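Progress report to the Trultholm Fund
Household Reuse Room, Poreck
Prepared by Fathima Saha, Sep 17, 2022

Dear Esben Bech and colleagues,

It has been a really good stretch for the reuse room and I'm happy to have so much to tell you. When you approved the second part of the grant in January we had a room full of boxes and one working shelf. People now come in, find what they need for a first kitchen or a first bathroom, and go home with it the same day (we had hoped for this by the end of the second year, so we are thrilled).

Donations

We have taken in nearly 3,000 household items so far, and 1,199 of them have gone out again to new homes. Kitchen tools move fastest. Spatulas, scrapers, ladles and peelers hardly get as far as the drawer before somebody asks for them. Clothing and fabric are slower, mostly for lack of places to hang things where people can see them.

Bohdana Romaniuk rewrote the intake sheet over the spring and it has made a huge difference. The old one asked for a full description of every piece, down to the maker. The new one has four boxes: what it is, what it's made of, what color it is, and whether it needs repair. A drawer of mixed plastic that used to take a whole morning is now done before coffee! The wording still trips us up with odd tubing and hose ends, which get logged under three different names depending on who holds the pen. Bohdana is working on a short list of agreed names and we expect to be using it by the next report.

Sorting and hanging

Sorting now happens in the same room as the fabric. We were unsure about mixing the two, but it saves a lot of walking, and a person waiting on one job can get on with the other. Small plastic pieces are handled one or two at a time and fabric goes up on wire racks. Black doors and pale walls were what we inherited with the lease, and bright cloth shows up beautifully against them.
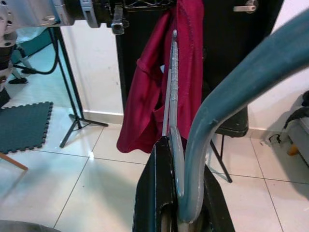 Gray plastic piece with a flat blade, blue tubing, and red cloth hanging by the door.

Malou Hafþórsson has taken on the fabric side and is full of ideas. She wants everything satiny or delicate hung up the day it arrives, with folded stacks kept for towels and bed linen. We tried this for a month and the creasing problem pretty much went away. She would also like a steamer – a small one would do – and we have put it on the wish list below.

Spending

The shelving order from Ingvarsson came in at 500 under the amount we set aside. With your agreement we would like to move that money to extra racks and hangers. Everything else is on budget. The label printer has still not arrived, so we are writing tags by hand, and Aksel Hallgrímsson's handwriting has become the house style.

Families reached

159 households have used the room at least once. Many come back, often with something to give. One mother returned a set of mixing bowls she had outgrown and left with a bigger set and a dish rack.

Next steps

Agree on the list of names for plastic and rubber items.
Buy racks and hangers, if you approve the change.
Find a steamer.
Open the room one evening a week, starting with the Trotiten apartments, where most people work days.

The full item list is ready whenever you want it, and you are very welcome to visit. Please let Aksel know a day ahead so he can put the door sign out.

With warm thanks,
Fathima Saha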